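Sheets, orange fingers, and a service schedule I don't believe

I have been looking after the bed cell in Mastville since July, and my opinion of it has not improved much. The job is simple to state: pull a fitted surface of white cloth flat so that a person walking past would call it made. The brochure from Suner says the cell needs "minimal attention." I would like to meet whoever wrote that and hand them the grease gun.

My mornings start at 6, before anybody wants anything from the arm. I wipe the fingers, check the screws that hold them, run the gripper open and closed a few times, and listen. Listening is most of it. A finger coming loose makes a small tick on closing, long before the software has any opinion on the matter. The software says everything is fine. The software said everything was fine the week it was pinching air.

Edvin Haugland, who set up the cell before me, swears by recalibrating the wrist camera every night. I did that for three weeks and kept notes, and I could not find one fault it had prevented. What did make a difference was dull: cleaning the lens, tightening the camera bracket, and leaving the lights alone. Edvin and I still argue over this. He has more years in than I do, and I have the notebook.

The creases are where my faith runs out. A smooth white sheet under bright light gives a camera very little to hold on to. One patch washes out to plain white, and two folds crossing can look like a lot more cloth than there is to grab. The planner we use is called Clodo, and Clodo is always confident. It gives a crease a score, and 70 is supposed to be good enough to go after. I have watched it give high marks to a shadow.
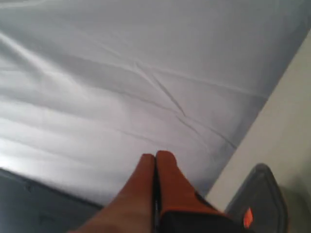

How often do the fingers need replacing?

When the tips stop holding a fold of cloth on a slow pull, whatever the calendar says. I test with a scrap of old sheet: close on it, pull by hand, and see if it slides. The manual gives a fixed number of months, which I suspect was picked by the people who sell the fingers.

The other thing I'd tell anyone taking over one of these is to check finger alignment with the gripper closed. Look at the gap between them from tip to base. If it widens toward the top, back the screws off, seat both fingers again, and tighten each side a little at a time. It takes me 20 minutes with the power locked out. Don't trust the jog screen for this. It will report a closed gripper with one finger leaning like a fence post.

Nektarios Drakos came by last month to sell us his firm's upgrade (Drakos makes a softer tip, and he had a bag of samples). They gripped nicely on his demo cloth. I asked what they were like after a few weeks of laundry lint and he changed the subject to warranty terms. I kept 3 of the samples anyway. They are going on the spare gripper first, and I'll run my scrap-of-sheet test on them every morning and write down what I get.

Still to do: a new cable tie at the wrist, where the old one has started to chafe, and another talk with Edvin about the lights.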